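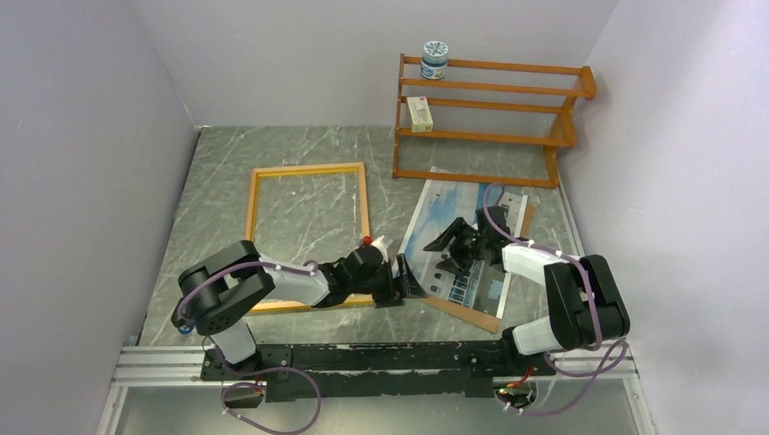 Sunday, December 7, 2008

Framing, second session on the Odoi prints. Worked on the marble-patterned top again, mostly to sort out which mouldings fit which prints before anything gets glued.

The light wood frames from Hastport run a touch small in the rebate. Opening measured 57 cm on the long side where the order sheet says 57.5, so the backing boards need a shave. Took 3 mm off the first one with the straight edge and a fresh blade. Two passes, don't try it in one, the brown board tears on the underside.

Corners: checked four frames with the small square. One has a gap at the bottom left mitre you can get a fingernail into. Set aside for re-gluing, marked with green tape on the back. The rest are fine.

Order of work that went best:

1. frame face down, long sides front to back
2. glass, wiped both sides
3. mat and print together, hinged at the top only
4. backing board, then points every 8 cm

Grit is still the main nuisance. It shows up light on the grey top and you miss it – use the dark felt for anything with glass in it.

Stock: 96 flexible points left in the Nirkitz box, 18 hangers, cord is low. Gukgate want their lot with D-rings, not sawtooth, so those have to be ordered. Last order went in back in September and took nearly three weeks.

To do: reglue the bad corner, trim remaining boards, find out if the 61 cm print is meant to have a mat at all. The label says yes and the sheet says no.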